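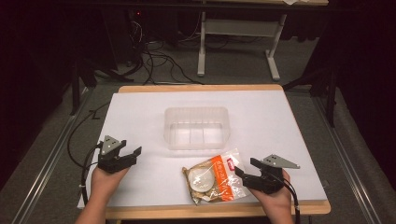 My sister says I have to stop buying lip balm until I've finished one. Any one. She isn't asking for all of them, she says, only for proof that a person in our family is capable of reaching the bottom of a tube.

She sent this in October, after I mentioned that I'd ordered the Mudmont night balm, and I've been brooding on it ever since. I have never finished a lip balm. I've lost them, washed them in jeans, left them on dashboards until they turned to soup, and once dropped one down the gap next to a theater seat, where I assume it still lives. But the actual bottom, with the little plastic platform and nothing on it? Never.

So I made a deal. I'd use one balm and only one until it was gone, and I picked the Mudmont because I'd already paid for it and my sister would ask.

It comes in a squat little pot, which was my first mistake. A pot means a finger, and a finger means you're standing in a parking lot with a shiny finger and nowhere to put it. (The inside of your coat pocket. That's where you put it. The coat has suffered.) The balm itself is thick and a bit waxy and smells like oatmeal that somebody was kind to. I put it on before bed and in the morning it's still there, and I can't say that for the Stalero stick I was so in love with last winter, which was gone before I'd found the light switch.

Does it work? My lips stopped peeling after 12 days. I also started drinking water that month and quit chewing on the left corner of my mouth in meetings, so the balm will have to share the credit. What it doesn't do is play well with lipstick. I have a brick red from Visser that I wear whenever I want to look like I own property, and over the Mudmont it slid around like a kid in socks on a kitchen floor. By lunch I had a faint brick red chin. A coworker asked if I'd had the chili.

The fix is to blot, wait, blot again and then put the lipstick on, and who has that kind of morning? I've taken to wearing the balm by itself and telling people I'm going for a natural look. They're polite about it.

The pot says it lasts up to 55 nights. I'm well short of that and I can already see a patch of bottom the size of a lentil, so either I'm heavy-handed or the people at Mudmont have very small mouths. I sent my sister the news about the lentil. She wrote back "keep going," like I was on a mountain.

I did slip once. The drugstore had the Nollow tinted ones by the register, in a shade called Fig, and it was raining, and I'd had a long day. It's in my desk drawer with the seal on. A sealed balm isn't a balm yet, legally speaking, it's stationery.

Anyway, if you want something for overnight and you don't mind the pot, I'd buy it again. If you wear lipstick every day I'd get a stick and keep this one by the bed. I'll report back when I hit plastic.

Filed under: Lips, Things I Finished (Almost)

3 comments

brickandbalm
Little spatula! The kind that comes with eye cream and goes straight in the trash. I keep one in an old mint tin with my pot balm and my coats are clean.

tessellate401
Same problem with the Mudmont under lipstick, matte ones especially. Mine was fine under a gloss though. Also Fig is really nice, sorry.

your sister
I saw the part about the drawer.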